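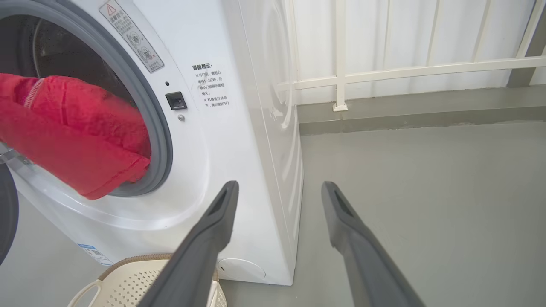 When the water in Endton came out the colour of weak tea last July, the notice through our doors said it was "an aesthetic matter". I've turned that phrase over a good many times. I suppose it was meant to be soothing, but it made those of us with small children and elderly parents feel we were being fussy for wanting to know what we were drinking.

I don't think the people who run Grolell are wicked. I've met two of them and they were perfectly pleasant. What I do think is that they had results from the Lekham pumping station for weeks before anybody outside the building saw them, and that a company with 1,005 homes on one old main ought to have picked up the telephone.
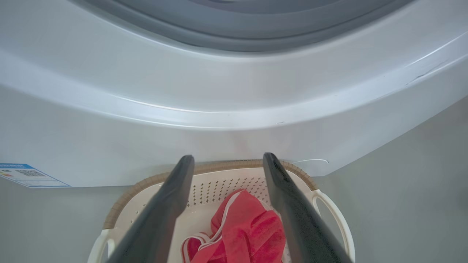
A public supply rests on trust, and trust is mostly made of small, dull habits like publishing the figures on time. We lean on it all day long without a thought. You can stand in front of a white front-loader with its round door open and never once wonder about the pipe behind it, until your pillowcases go brown. Phyllis Dobson kept hers in a carrier bag and took them to the public meeting, and I must say they did more good than any of our letters – mine included, and mine ran to 4 pages.

Dagim Hailu asked that evening who had signed off the notice. He was told it would be looked into. He's still waiting, bless him, and so are the rest of us. 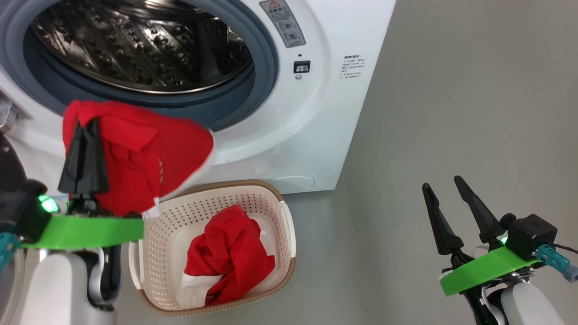 The compensation offer was £200 a household, with a form to sign saying the matter was closed. Some neighbours took it and I don't blame them one bit, for money is money. But a cheque doesn't tell you what was in the water, and it's a poor swap for an answer. A steel drum full of little holes and dimples can be rinsed through, I dare say, and a shirt can be replaced. Tala Najjar wants to know what her baby's bottles were made up with, and she should be told, by name and in writing, who decided she needn't be.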